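Second Camera

The Tarkik camera had failed twice by breakfast, so Candela Campos took it off the mast plate and screwed on the Zomwood in its place. It was the cheaper of the two by 430 euros. Vratislav Slanina had mentioned this at every meeting since April.

"Same route?" he asked.

"Same route. Down to the cream building, turn, back again."

"And if it sees ghosts?"

"Then we write down ghosts."

She checked the cable, tugged it, and checked it again. The Tarkik had been good in the workshop. It had picked out every box and every chair leg, and on the cloudy days it had done well outside too. In full sun it went wrong. It took the shadows of trees for walls and stopped the robot in front of them, and there it stayed until somebody walked over with the handset.

The robot was called Ditis. It had been called that before either of them joined, and the name was painted on the lid of its crate. It weighed as much as a large dog and drove like a shopping trolley with one good wheel. They had set its speed low for the comparison. The route was 200 metres each way.

Vratislav sat down on the crate with the laptop on his knees. Candela stood behind him so she could see the screen.

"Go on," she said.

Ditis went. The first stretch was open ground and neither camera had ever had trouble with that. The picture came through cleaner than she had expected, with less glare off the long wall. Vratislav did not remark on it. He was reading the numbers down the side.

"Ten metres to the tree," he said.

The Tarkik had stopped there both times. Candela found that she was holding the handset, with her thumb on the red button, and she put it in her jacket pocket.

"It's got the edge of the shade," Vratislav said. "It's marked it as ground."

"All of it?"

"All of it. It's got our own shadow as well, and the flag. Ground and ground."

He pressed a key to save the view and typed a line under it for the report. 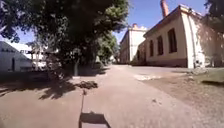 Zomwood camera, outward run. Tree shade to the left, robot and flag shadow ahead.

"You'll be unbearable now," Candela said.

"I only said it was cheaper."

"You said it in April and you said it in May."

Ditis kept its line. On the screen the chimney slid out of the top of the picture and the row of dark windows went by one after another. Cárdenas would want the figures by the evening, with both cameras in one table, and he would ask why they had spent the money on the first one. Candela had chosen the first one. She had written two pages on why, and he had kept them.

"Put down the stops," she said. "Both of them, with the times. Don't round anything."

"I wasn't going to."

"I know. I'm saying it anyway."

He typed for a while. Then he moved along the crate to make room, and she sat down beside him and watched the robot make its turn.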